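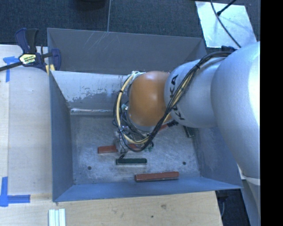

Do Nursery Checklists Match What New Parents Use?

Project report, Family and Consumer Studies, Flendadcombe College
Meron Habte and Zeeshan Ghauri
Advisor: Muthoni Rweyemamu
February 2026

1. Why we picked this

Meron's sister had a baby in July and sent her a shopping list she had found online. It had 86 items on it. By the time the baby was sleeping through the night, a good part of that list was still in the closet with the tags on. Zeeshan's view was that one family proves nothing, and that maybe the sister was just bad at shopping. So we decided to check.

The question was simple: of the things a nursery checklist tells expecting parents to buy, how many get used in the first months? We also wanted to know who writes these lists and whether they say how they were put together.

We should say that neither of us has children. Our advisor pointed out that this could make us too quick to call something useless. We tried to keep that in mind and probably did not always manage it.

2. What we did

We took the 86-item list as our base because it was the longest one we could find that was free to download. It comes from a baby store called Brirer, which sells most of what is on it. We compared it with a shorter handout from the Brorkstead parenting class, where Nesma Kettani let us sit in for two evenings and talk to people afterward.

Then we made a paper survey. It listed every item with three boxes next to it: use it, have it but don't use it, never got it. There was a space at the bottom for comments. We left copies at the parenting class and at the Tiongson branch library, next to the story time sign-in sheet. We got 70 back that were filled in well enough to use.

We also interviewed Oduor Obura, who runs a secondhand baby goods shop in Tiongson. We figured that a person who sees what families get rid of would know more than a person who sells it new.

3. What people said

The basics did fine. Crib, fitted sheets, a dresser or some kind of drawers, diapers and a place to change them. Almost everyone ticked "use it" for these and left no comment, and there isn't much more to report.

The changing table was the first surprise. Plenty of parents owned one and had stopped using it early on. The comments said the same thing in different ways: the table was in the nursery and the baby was in the living room. One mother wrote, "I have changed him on the couch, the floor, the car and once on a chest freezer. Table holds laundry." The Brirer list calls a changing table essential and then lists a second, portable one a few lines down, also essential. We would have thought that if one is essential the other is optional.

The wipe warmer did badly. So did the crib bumper, which the Brorkstead handout tells parents to skip altogether for safety reasons. Brirer had it under "finishing touches." When we asked the store about that by email we got a reply thanking us for our interest in their decor range.

The glider or rocking chair split people more than anything else. Some said it was the best thing in the house. Others said it took up half the room and the dog slept in it. We looked for a pattern by size of home and did not find one, but our survey only asked "apartment or house," which is a weak way to measure size. That was our mistake and we would ask for the number of rooms if we did it over.

Items that were not on either list but kept turning up in the comments:

A dim lamp that can be switched on with one hand
Extra phone chargers
A laundry basket in the nursery itself
Blackout curtains
A snack drawer (for the parent)

None of those is expensive. We do not want to make too much of that, but it did not make us more trusting of a list written by a store.

4. The interview

Mr. Obura was more careful than we expected. We went in hoping he would tell us that everything is a waste of money, and he didn't. He said a shop like his sees the things that did not work out for one family, and that the next family often buys them and is happy. "You're looking at my shelves and counting failures," he told us. "Some of that stuff just got outgrown."

He did say that matching crib sets, the kind with a quilt, a valance and a diaper stacker, are the slowest thing he sells, and that he no longer takes them in unless the box is unopened. He also said that parents who run out of time before the birth seem to buy less and come back later for what they are missing. We liked this idea a lot, maybe too much, as it is one man's impression and we have nothing else to back it up.

5. Cost

We priced a basic version of the Brirer list using only the items marked essential. It came to just under $2000 – and that was with the cheapest choice every time. The Brorkstead handout does not give prices. Pricing it ourselves would have meant guessing at brands, so we left the comparison out. A reader of our draft told us this section felt thin. It is thin.

6. Problems with our own results

People who go to parenting classes and library story time are not all parents. They may be more organized than average, or have more free time. Parents working nights would not have seen our survey at all.

People were also asked to remember what they used, and some had children who were already walking. Memory is not great on four hours of sleep. Two respondents ticked every single "use it" box, including both the bassinet and the co-sleeper, and we have our doubts. We kept them in anyway – throwing out answers because we did not like them seemed worse.

Last, "use it" can mean every day or one time. We noticed this after the forms were printed.

7. What we think now

We started out believing that long checklists are mostly sales material. We still mostly believe it, though less firmly. A few items we had laughed at, such as the bottle drying rack, had loyal fans. What bothers us more is that the Brirer list does not say who wrote it or what "essential" is based on, while being laid out like medical advice.

If another group picks this up, we would suggest asking parents twice, once before the birth and again after several months, and comparing the answers. Ms. Kettani has said she would be open to handing out the first form in class. The blank survey and our tally sheets are in the department office, in the folder with Meron's name on it.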